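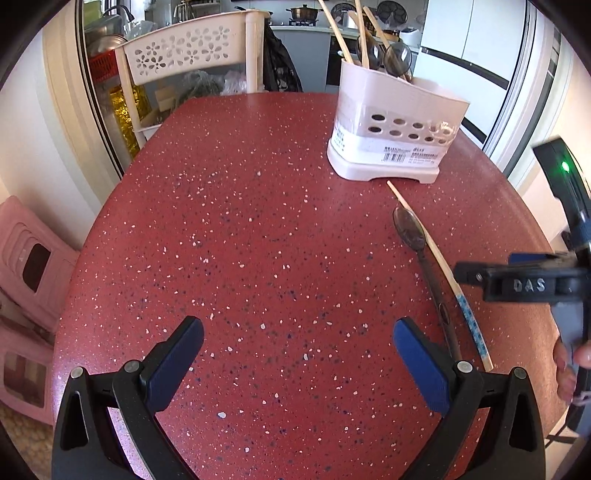 Mircea Matei : « un appartement, ça se vide avant de se remplir »

Mis en ligne le 3/7/03

Trois pièces sous les toits, 60 m², un couloir qui mangeait tout. C'est le dernier chantier de Mircea Matei, architecte d'intérieur, pour sa cliente Sharon Mwakyusa. On l'attrape entre deux rendez-vous, café debout. Il parle vite.

Le couloir d'abord. « Supprimé. On entrait dans le noir, on ressortait dans le noir. » La cloison est tombée en deux jours, la cuisine s'ouvre maintenant sur le séjour. Sauf qu'il y avait une gaine derrière, pas sur les plans. « Classique. On l'a habillée, on a mis des étagères autour, terminé. »

Les couleurs ? Il avait proposé du gris. Refus net. « Sharon voulait de l'ocre, du brun, des choses chaudes. J'ai boudé une semaine. Elle avait raison — enfin, pour le séjour. » Dans la chambre il a gagné : murs blancs, parquet d'origine poncé, rien d'autre.

Pour les rangements, du sur mesure chez Mondent, un petit atelier. Livraison prévue en octobre, arrivée bien plus tard, avec une porte trop courte de 29 mm. Refaite. Les luminaires viennent de chez Estomico, hauteur sous plafond 205 cm au plus bas de la pente, donc appliques partout. « Une suspension là-dedans, vous vous assomez. »

Et le budget ? Il sourit, regarde sa montre. « Dépassé. La salle de bain. C'est toujours la salle de bain. »

Sharon Mwakyusa, jointe au téléphone, confirme pour le budget. Elle regrette juste la baignoire. « Je l'aimait bien, cette baignoire. Mircea dit que non, qu'on ne pouvait pas la garder. Bon. »

Prochain projet pour lui : une ancienne mercerie à transformer en logement, vitrine comprise. Il cherche encore quoi faire de la vitrine.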